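Batenora Wool Wash, unscented, 500 ml
Sold by Etstead Laundry Supply

We held off stocking a wool wash for years. Most of them are dish soap with a sheep on the label, and the price goes up according to how nice the sheep looks. Batenora is the first one we have kept on the shelf past a trial order, and we still have some complaints.

What the maker claims: cleans wool, silk and down in cool water, no rinse needed, softens fibers, "restores the life of the garment."

What we think: it cleans wool in cool water. We tested on sweaters, socks and one very tired blanket. Sweat and food came out. Oil from a bike chain did not. We would ignore the no-rinse part, at least for anything thick. The blanket felt tacky until we ran it through plain water. As for restoring life, a felted sweater stays felted.

Dose is one capful per sink. The label says two. We could not tell the difference, except in how fast the bottle emptied.

Unscented means a faint smell of soap. If you want lavender, Dustine makes one, and we don't carry it.

Drying matters more than whatever you wash with. Roll the sweater in a towel, press, and lay it flat. 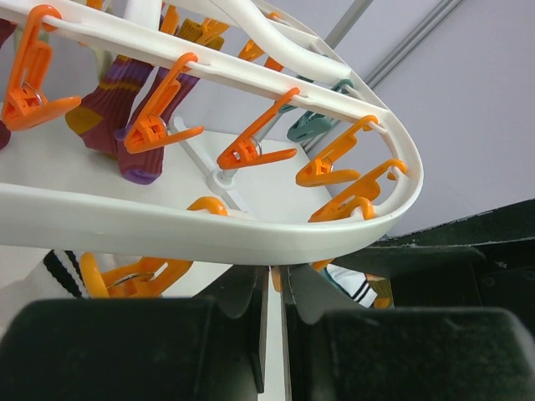 Socks and other small things can hang. A heavy knit hung by the shoulders will grow, whatever the bottle says about fiber strength.

Sizes: 500 ml and 1000 ml. The big one is the better buy only if you wash wool all winter. There is also a 100 ml travel bottle, which costs far too much for what you get.

Compared with Moldovan Wool Soap: Moldovan foams more and takes longer to rinse. Cleaning is the same to our eyes.

Returns: unopened bottles only. Orders ship in 7 days, sooner if we have it in the back.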